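Odlow Archive Opens Papers of Arms Control Negotiator to Researchers

Wednesday, November 16, 2022 – The Odlow Archive of Diplomatic History has opened the Ghauri Papers, a collection of working files kept by a member of a technical delegation to conventional arms talks in Central Europe during the later Cold War. The collection fills 32 boxes and is available to registered readers without restriction, except for two folders of personal medical correspondence that remain closed.

The files cover the period from the opening of the talks to the delegate's retirement. They consist mainly of drafts, annotated agendas, translation queries and handwritten notes of plenary and informal sessions. A smaller series holds letters exchanged with academic historians after retirement, several of whom disagreed with the delegate's published account of how troop ceilings were set.

The central issue in that dispute was data. Western and Eastern delegations worked from different counts of ground forces in the area under discussion, and each side treated its own count as the starting point for reductions. Later writers have divided over whether the gap was a real obstacle or a convenient reason for delay. The Ghauri Papers contain successive versions of the delegation's internal tables, with changes marked in pencil and initialed.

"Previous work on these talks relied on memoirs and on the summary records," said Bernardo Barros, head of collections at Odlow. "The tables let a reader follow one figure through its revisions and see which office asked for each change. In several cases the request came from a finance section and had no connection to intelligence estimates."

Cataloging was carried out at item level for the negotiating series and at folder level for the rest. The finding aid runs to 300 pages and can be searched by session, by topic and by correspondent. Dates have been standardized. Place names are given as they appear in the originals, with modern forms in brackets where the two differ.

Digital copies of the negotiating series were prepared under the Voltard program, the archive's scheme for high-demand twentieth-century material. The first release comprises 1000 page images with typed transcriptions of the handwritten notes. Passages that could not be read with confidence are marked in the transcription – no conjectural readings have been supplied. Further releases will follow as checking is completed. 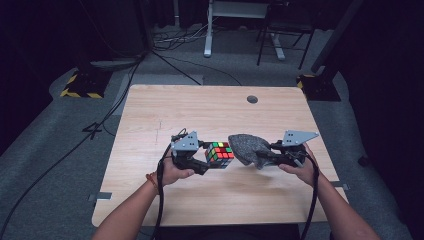

Research Fellowships

Odlow will award 10 short-term fellowships for work based on the Ghauri Papers or on related holdings. Each fellowship provides a desk in the reading room, a travel allowance and access to the reprographics service. Applicants may be at any stage after the first year of doctoral study and need not hold a university post. Proposals on the role of interpreters, junior staff and technical advisers are encouraged.

Related Publication

A volume of selected documents, edited by Valdis Dambrauskienė, will be published by Zitetti. It prints the internal tables in full, together with the later correspondence on troop ceilings and an introduction on the sources.

"The edition takes no position on who was right about the numbers," Dambrauskienė said. "It sets out the order in which the documents were written – that order has been misstated in the literature more than once."

Access

Readers should request boxes through the online catalog before their visit. Original items that have been digitized will be issued only where the copy is insufficient for the purpose. Photography for private study is permitted without flash. Requests to reproduce material in print should be sent in writing to the collections office at Odlow.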